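4.2 Bag weight and what kids carry

We split the load data by item type, since total weight alone told us little (see Table 2). Each bag was weighed full, then unpacked and each item weighed on its own. Same scale at all three schools. Irus and Pugh are the two larger schools, Nostia the small one out past the rail line. Weighing was done before first bell, 7:40 or so at Irus, a bit later at the other two. Carys Jenkins did the coding of item types and a second coder redid a subset. Disagreements were mostly over lunch items (is a frozen water bottle a drink or an ice pack? we said drink).

In total 754 bags had a full item record. A further 111 were weighed but not unpacked, mostly kids who came in late or did not want the bag opened. Those go into the totals and nowhere else.

Books were the heaviest group at Irus and Pugh. Not at Nostia, where books stay in the classroom and the top group was drinks. Water is heavy. A full large bottle outweighed every single workbook on the Nostia list, and plenty of kids carry one both ways without finishing it. Parents in the short interviews were suprised by this. They had guessed books, nearly all of them.

Empty bag weight turned out to matter more than we planned for. Padded bags with a lot of pockets start heavy. Thin soft ones start light but sag low on the back, and the load sits away from the spine. Navy or black bags were the most common in all grades, plain ones in the upper grades, and bags with a patch or face on them mainly lower down. We did not code for color at first and had to go back through the notes, so treat this as loose.

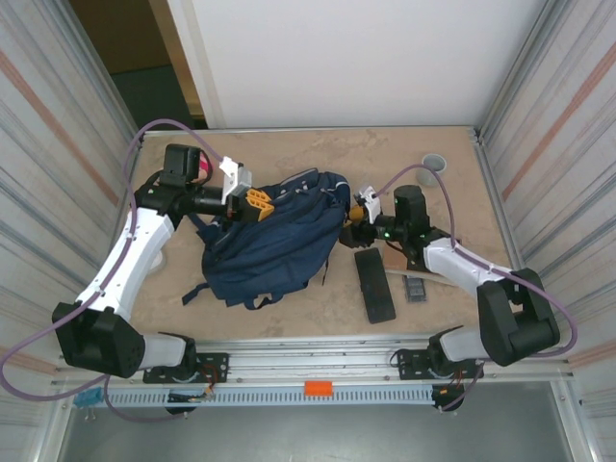
Strap use is a separate problem. We logged strap setting on arrival: both straps, one strap, carried by the top loop, or dragged. One strap was common in the older group whatever the load. We had expected heavy bags to push kids onto both straps. No sign of it. In the younger group both straps was normal but the straps were let out far too long, often at full length as sold. Few had been adjusted since the bag was bought (going by parent report, so weak evidence). Chest clips were rare and mostly left open.

We also asked about who packs. At Nostia a parent packs for most of the younger kids. At Irus the kids pack, and it shows: old worksheets, gym shoes from last term, library books long past due. We grouped all of this as "stale load", meaning anything the child said was not needed that day or the day after. Stale load was highest in February, right before the break, and dropped after it. Probably bags get emptied over the break. We can't test that with the data we have.

4.3 Toys and comfort items

Not in the original plan. Added after the pilot because they kept turning up. Small figures, cards, soft toys, one music box. They add little to the weight but they take up room, and that pushes the heavy things outward, toward the front pocket. Bulk and weight should of been kept apart in our first form and were not. The second form fixes it.

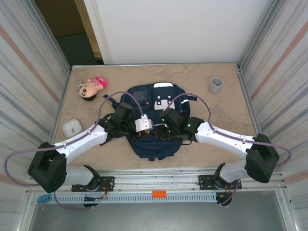 Soft toys were found mostly in grades one and two. Parents gave different reasons. A long bus ride, a new sibling at home, after-school care that runs late. Two schools have rules against toys but staff told us soft ones are let through if they stay in the bag. We don't suggest removing them. The weight is tiny next to one full bottle, and the same room can be found by taking out stale paper.

4.4 Limits

One scale, and it drifted. We checked it each morning against an 1,800 gram block and threw out one morning at Pugh where it was off. The Rovel form used for the parent interview was made for adults' work bags and some of the wording is odd for this use, e.g. "commute items". Parents skipped that line a lot. Kids knew the weighing was coming at Irus since a letter went home first, so some may have cleaned out the bag the night before. At Nostia no letter went out until after. That alone could explain part of the gap in Table 2, and we come back to it in Section 5.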